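Search this site
Go
Print this page | E-mail this story

Zasbridge library drops its late fees

Well, I can finally stop hiding from the front desk! The Zasbridge library quit charging late fees on Monday, and everything already owed on overdue books has been wiped clean. I had a cookbook out so long that I was sending my daughter in to pick up my holds (not proud of it).

Catriona Urquhart, who runs the place, told me 3,113 cards were blocked over unpaid fees, a lot of them kids' cards. "We want those folks back in here," she said. You'll still pay for a book you lose, and borrowing stops once something is 60 days overdue, but bring it back and you're good to go again.

I stopped in after lunch and the return cart was packed. Hedvig Björklund was ahead of me with a tote bag of mysteries and a big grin -- she'd been meaning to bring them in since before her move.
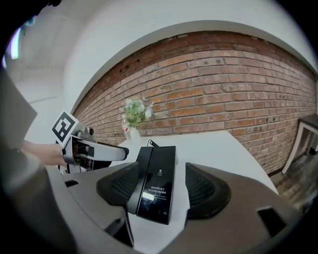

The book drop on Kvam Street is open all night, so you don't even have to talk to anybody if you'd rather slip things in after dark. DVDs and audiobooks count too. The one exception is the museum passes, which still run a daily charge when they're late, and those have to go back to the desk in person. New cards are free if yours has gone missing, like mine had.

Contact us | Copyright Zasbridge news page, all rights reserved | Back to top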